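Dente de ictiossauro, argila cinzenta e um fim de semana que valeu por um mês

23 de janeiro de 2019

Voltei ontem à noite com as botas cheias de lama e ainda não arrumei nada. A mochila está no corredor, os sacos de amostras estão em cima do frigorífico (longe do gato) e eu já estou a escrever, porque se deixo isto para depois perco metade dos pormenores. Fui finalmente à pedreira velha de Stosthorpe! Quem lê este blog há algum tempo sabe que ando a falar disto desde o verão.

Para quem chegou agora: colecciono e estudo, como amador, restos de répteis marinhos do Jurássico. Não sou paleontólogo, tenho um emprego de secretária que não tem nada a ver com fósseis, e aprendi quase tudo com gente paciente. O mais paciente de todos é o Borislav Nikolovski, que me levou à pedreira e que me deixou fazer perguntas durante a viagem inteira sem nunca aumentar o volume do rádio.

A pedreira está desactivada e é preciso autorização escrita para entrar. A argila é cinzenta, quase azul quando apanha chuva, e desfaz-se em lâminas finas. No meio aparecem belemnites às mãos-cheias, umas inteiras, outras partidas como paus de giz. Da primeira vez que se vê uma belemnite fica-se de boca aberta. À quinquagésima já se passa por cima sem olhar, e acho isso uma injustiça para com as belemnites, que são lindíssimas e que eram, com toda a probabilidade, o almoço dos bichos que eu procuro.

Os bichos que eu procuro são os ictiossauros. Sempre foram os meus preferidos. Toda a gente fala dos plesiossauros por causa do pescoço, e percebo, mas um réptil que voltou para o mar e acabou com forma de golfinho, com uns olhos enormes protegidos por um anel de placas ósseas, para mim ganha a qualquer pescoço. Ainda por cima respiravam ar, como as baleias, e há esqueletos de fêmeas com embriões lá dentro. Há uns anos vi um desses atrás de um vidro e fiquei tanto tempo parado que o segurança me veio perguntar se estava tudo bem.

A manhã foi fraca. Caminhámos ao longo da base do talude, devagar, com os olhos no chão, e eu só apanhava conchas e bocados de pirite. O Borislav encontrou uma vértebra logo na primeira hora, redonda, côncava dos dois lados, com aquele ar de peça de dominó gigante que têm as vértebras de ictiossauro. Fiquei contente por ele. Fiquei também um bocadinho roído de inveja, confesso.

Depois do almoço (sandes de ovo, chá do termo, vento na cara) mudámos para o lado norte, onde uma chuvada recente tinha lavado a argila. E foi aí. Um dente! Pequeno, cónico, castanho muito escuro, com as estrias ao comprido bem marcadas e a raiz ainda agarrada. Estava pousado em cima de uma lasca de argila como se alguém o tivesse lá posto. Dei um grito que deve ter assustado as ovelhas do campo vizinho.

Fotografámos no sítio, apontei a posição no caderno e só depois lhe toquei. Embrulhei-o em papel absorvente, meti-o numa caixinha rígida e escrevi logo a etiqueta. Já perdi informação de peças boas por confiar na memória e não caio nessa outra vez.

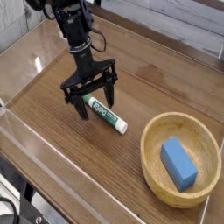

Como se distingue um dente de ictiossauro de um dente de plesiossauro?

O melhor é olhar primeiro para a raiz. Nos ictiossauros costuma ser grossa e ter pregas fundas no esmalte e na dentina, que se vêem bem à lupa, e a coroa é quase sempre um cone robusto. Nos plesiossauros a coroa tende a ser mais comprida, esguia e recurvada, e a raiz é mais lisa. Com dentes gastos ou partidos a coisa complica-se e convém mostrar a peça a alguém experiente.

O meu tem as pregas todas. Mandei uma fotografia ao Teófilo Giraldo ainda da estação de serviço e ele respondeu com uma única palavra, que não vou reproduzir, mas que era de entusiasmo. O Teófilo prepara fósseis na oficina Trajkovski e já limpou peças que eu nem teria coragem de segurar. Combinámos que lhe levo o dente em março, quando ele acabar um bloco grande que tem em mãos, e que até lá eu não faço asneiras. Prometi.

Agora a parte mais lenta, de que gosto quase tanto como da caça propriamente dita. Trouxe também um saco de argila do mesmo sítio, para lavar e crivar em casa. Deixo a argila secar completamente, depois ponho-a num balde com água e espero que se desfaça sozinha. É impressionante de ver, aquilo começa a borbulhar e a cair em pedaços até ficar uma papa cinzenta! Passo a papa por peneiras cada vez mais finas, deixo secar o que sobra e vou escolhendo os restos com um pincel molhado debaixo da lupa.

Na última vez que fiz isto, com material de Cenport, separei 59 fragmentos que valia a pena guardar. Escamas de peixe, dentinhos minúsculos, ganchinhos de belemnóides que são uma coisa do outro mundo de tão bem conservados. Demorei serões e serões. A minha irmã veio jantar, viu-me curvado sobre um prato de areia com uma pinça na mão e voltou a perguntar se eu não queria antes ir ao cinema.

Aconselho a quem quiser começar que não compre muito equipamento. Um martelo de geólogo decente, óculos de protecção a sério, uma lupa de dez aumentos, caixas, etiquetas e um caderno. As minhas peneiras custaram 60 euros, em segunda mão, e vão durar mais do que eu. O capacete é obrigatório em qualquer pedreira e nas arribas também devia ser. Já vi cair pedras do tamanho de pães onde tinha estado sentado pouco antes.

E o caderno, o caderno! Localidade, camada, data, quem encontrou, como estava orientada a peça. Um fóssil sem estes dados é bonito na prateleira e pouco mais. O meu caderno actual tem 70 páginas escritas e está num estado miserável, com manchas de chá e uma folha colada com fita, mas consigo dizer de onde veio cada coisa que está nas minhas gavetas. Para as etiquetas uso papel sem ácido e tinta permanente. Pus uma vez etiquetas de papel vulgar numa gaveta húmida e apanhei um susto.

Aproveitei também a viagem para passar no museu de Uvico, que fica a caminho se aceitarmos chamar caminho a um desvio de uma hora. O Borislav aceitou. É um museu pequenino, com duas salas e um telhado que geme com o vento, e tem uma barbatana de ictiossauro articulada que me deixa sempre meio parvo. São dezenas de ossinhos encaixados uns nos outros como um mosaico. Nos mamíferos marinhos a mão ainda se reconhece bem debaixo da pele, com os dedos arrumados lá dentro. No ictiossauro já quase não há dedos, há um pavimento. Havia espécies com muito mais do que cinco filas de ossos, e ninguém da minha família quer ouvir falar disto à mesa, portanto falo aqui.

A senhora da entrada deixou-nos ficar até depois da hora e mostrou-nos uma gaveta de coprólitos. Fezes fossilizadas, sim! Numa delas vêem-se perfeitamente escamas de peixe. Podia ter passado ali a noite.

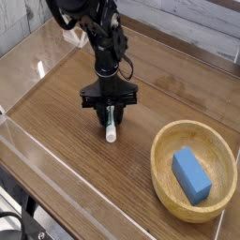
Porque é que os olhos dos ictiossauros eram tão grandes?

A explicação mais aceite é que muitos deles caçavam em águas com pouca luz, fosse em profundidade ou de noite, e um olho grande recolhe mais luz. O anel de placas ósseas, chamado anel esclerótico, ajudava a manter a forma do globo ocular. Também existe nas aves e em muitos répteis, mas nos ictiossauros chega a tamanhos extraordinários.

Esta pergunta chega-me muitas vezes por mensagem e nunca me canso de responder. Há um género, o Temnodontosaurus, em que o olho podia passar dos vinte centímetros de diâmetro. Experimentem pôr as mãos em círculo e pensar num olho desse tamanho a olhar para vocês do fundo do mar. Eu faço isto aos meus sobrinhos e resulta sempre.

Quanto ao meu dente, ainda não sei a que espécie pertence e talvez nunca venha a saber. Os dentes isolados são teimosos, variam com a idade do animal e com o lugar que ocupavam na mandíbula. O Borislav tem um palpite e o Teófilo tem outro, e já os avisei de que não quero ouvir nenhum dos dois antes de a peça estar limpa. A ponta está ligeiramente gasta, coisa que me encanta. Gosto de imaginar as lulas e os peixes de casca dura que passaram por ali.

Algumas respostas rápidas a comentários do texto anterior. Não, não vendo fósseis, nem repetidos. A autorização para a pedreira é pedida por carta ao proprietário e demora, por isso tratem disso com meses de antecedência e não apareçam lá sem ela. Quem perguntou pela cola: uso uma resina acrílica reversível, muito diluída, e só em peças que se estão mesmo a desfazer. A supercola fica na gaveta da cozinha, por favor.

E obrigado pelas mensagens todas! A folha de assinaturas do boletim em papel já tem 600 nomes, coisa que me parece impossível para um boletim sobre répteis extintos dobrado à mão na minha sala. O próximo vai levar o desenho da vértebra do Borislav, se ele me deixar ficar com ela tempo suficiente para a desenhar.

A primeira porção de argila já está espalhada em jornais na varanda a secar. Com o tempo que está, é capaz de levar duas semanas. Vou lá espreitar todos os dias na mesma.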